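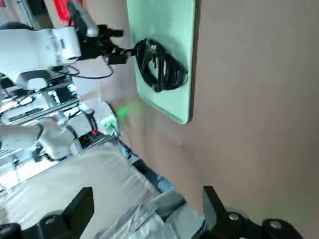
Written by Margareta Crăciun, Product Documentation
Parnix Help > Set-up guide > Last updated in October

Section 4. Connecting your accounting ledger to the investor portal

This section covers linking a Flondex ledger to Parnix so that account balances and monthly totals flow into your investor reports. If you keep your books in Costache, the steps are the same up to step 5, and the differences are noted there. Spreadsheet imports are covered in Section 6.

Before you start

You will need:

- An Owner or Finance Admin role in Parnix. Viewers and board members can open reports but cannot add a data source.
- The sign-in for your ledger, with permission to approve outside apps.
- Your company's fiscal year start month.

Close any open accounting periods you have finished with. Parnix reads open periods too, but the figures are marked Draft in every report until the period is closed in the ledger.

Caution: If your company has more than one legal entity, set up the entities first (Section 3). Moving a ledger from one entity to another later removes all the account mappings, and they have to be entered again.

Add the ledger

1. Sign in to Parnix and open Settings, then Data sources.

2. Click Add source and choose Flondex or Costache from the list. If the source is grayed out, your plan does not include it.

3. Pick the legal entity the ledger belongs to. The name must match the one shown on your incorporation papers, including "Inc." or "LLC."

4. Click Connect. A new window opens with the ledger's own sign-in page. Enter your details there and approve read access. Parnix never asks for write access, and it cannot post or change entries in your books.

5. Choose how far back to import. The default is 2 fiscal years. Costache users will also see a box labeled Include archived accounts – leave it unchecked unless you need closed bank accounts to show up in older reports.

6. Click Start import and leave the window open until the status reads Queued. After that you can close it. A first import takes nearly 3 hours for a typical ledger, and you will get an email when it is done.

Note: Pop-up blockers often stop the window in step 4 from opening. If nothing happens when you click Connect, allow pop-ups for Parnix and try again.

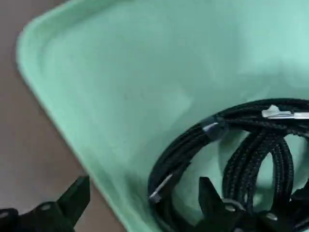
Map your accounts

Mapping tells Parnix which ledger accounts go into each line of the investor report. Most accounts are matched by name during the import. The rest are listed under Unmatched.

1. Open Data sources and click the ledger name, then Mapping.

2. Go through the Unmatched list and choose a report line for each account. Use Other operating costs for anything small that does not fit elsewhere.

3. Check the accounts already matched under Cash. Loan accounts with "cash" in the name, such as "Cash advance – bank," are sometimes placed here and will make your runway look longer than it is.

4. Click Save mapping. Reports are recalculated right away.

Caution: Saving a new mapping changes draft reports. Reports you have already sent to investors keep their original figures. To correct a sent report, issue a revision as described in Section 8.

Accounts split across report lines

An account can be split between two lines by percentage, for example payroll shared by research and sales. Click Split next to the account and enter the shares. They must add up to 100 percent before the Save button becomes active.

Connections made through Brinenero

Companies whose books are run by Brinenero do not need to sign in to the ledger themselves. In step 4, choose My bookkeeper will connect and enter your bookkeeper's email address. The request expires if it is not accepted, and you can resend it from the same page. Mapping still has to be reviewed by someone on your side with a Finance Admin role.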